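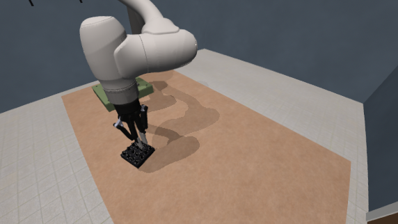
Herrero opens its block-handling demonstration set to everyone

For release in August

I've been waiting a long time to send this one out! Starting this month, Herrero is giving away the full set of demonstrations we recorded in Plikeo, our simulator for teaching robot arms by remote control. There are 2,115 of them, every single one driven by a person with a hand controller, and you can download the lot from our site without filling in a form.

If you haven't tried teaching an arm this way, it's a funny kind of work. You hold the controller, the simulated arm follows your hand, and you squeeze the trigger when you want the fingers to close. My first 11 tries were awful (I kept coming down too fast and shoving the block across the mat). Then your wrist gets the idea, and after that it's hard to stop.

We kept the task small on purpose. One arm, one studded block, one plain mat, and the block starts at a different angle each time, so whoever is driving has to turn the gripper to suit. We left the clumsy runs in, too, with a label on each. People who train policies kept telling us they wanted to see how a person recovers from a bad approach, and I think they're right.

The set comes in 4 parts, sorted by how much practice the driver had. The smallest has 200 runs and fits on an ordinary laptop, so start there if you just want to poke around. Each run includes the arm's joint positions, the gripper opening and the controller's own path, all on the same clock.

Our friends at Ement built the controller software, and Clellulari is hosting the files. Big thanks to both teams, who put up with a lot of late messages from me.

Next up is hand guiding on a real arm, where you take hold of the wrist and move it yourself. We're recording those runs now and plan to add them to the same download page this winter.

Press questions, interview requests and requests for a live remote session can go to the Herrero press desk through the contact page on our site.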